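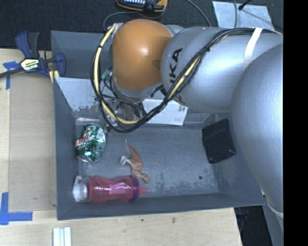 Figure 8. Gray bin on the sorting table with mixed items inside.

Section 8. Setting up and clearing a mixed-items bin

This section covers the open gray bins used at the Cundon sorting tables. It applies to small household items that arrive together: drink cans, reusable bottles, toys, and packaging. For textiles and paper, use the bagging procedure in Section 14.

Before you start

You will need:
One large gray bin, emptied and wiped
One dry cloth
Work gloves
The Pendale tray set (cans, bottles, toys, other)
A roll of Tillix labels
A marker

Preparing the bin

1. Place the bin flat on the tabletop. All of the base must rest on the wood. Do not let one end hang over the table edge.

2. Check the floor and the sloping walls. Scuffs and surface scratches are normal and do not need to be reported. Replace the bin if you find a crack you can catch with a fingernail.

3. Wipe the inside with the dry cloth. If there is sticky residue, wash the bin at the sink and let it dry upside down.

4. Write the batch number on a label and put it on the outside of the bin, below the rim. Labels placed inside come off in the wash.

Note: The bins have no lids. Bins left out overnight go on the Guzmán rack, top shelf down, with a cover sheet over each one.

Loading

5. Put items in one at a time. Do not tip a bag or box straight into the bin.

6. Keep everything in a single layer. A toy dinosaur, a bottle, and a can should all be lying on the bin floor where you can see them, with nothing stacked on top.

7. Stop when the items begin to touch on all sides, or when the bin and its contents reach 14 pounds.

8. Items do not have to stand upright. Bottles and figures may lie on their sides.

CAUTION: Crushed cans can have sharp folds and split seams. Wear gloves and pick them up by the ends. Do not flatten a can further by hand.

Clearing

9. Take out cans first. Green, silver, and printed cans all go in the same tray. Dents and wrinkles do not matter. A can that still has liquid in it goes to the sink before it goes in the tray.

10. Take out bottles. Reusable drinking bottles, such as the pink one in Figure 8, are never put in with the cans. Unscrew any cap and check inside. Place the cap in the tray next to its bottle.

11. Take out toys. Look for loose parts and battery doors. Toys with batteries go in the tray marked "other" until the batteries have been removed.

12. Take out flat items. Dark, flat pieces are easy to miss against the bin floor, so run a gloved hand along the bottom before you call the bin empty.

13. Remove clear plastic last. Strips and film tend to collect along the walls and can be hard to see except where they catch the light. Check the rear of the floor from both ends of the table.

14. Initial the label and move it to the batch sheet.

CAUTION: Keep hands out of the bin while anything else is reaching into it.

If something does not fit a tray

Leave the item in the bin, finish the rest, and write a short description on the batch sheet. Caroline Bakilana reviews these at the end of each shift. Do not start a new tray for a single item.

Storage and replacement

Stack empty bins no more than 8 high. The reorder code for a single bin is 353, and the code for a roll of labels is 600. Tray sets ordered before January have a narrower "other" tray and should be used for toys and cans only.

Section revised March 13, 2023. Send corrections to Mwanaisha Okoth at the Cundon office.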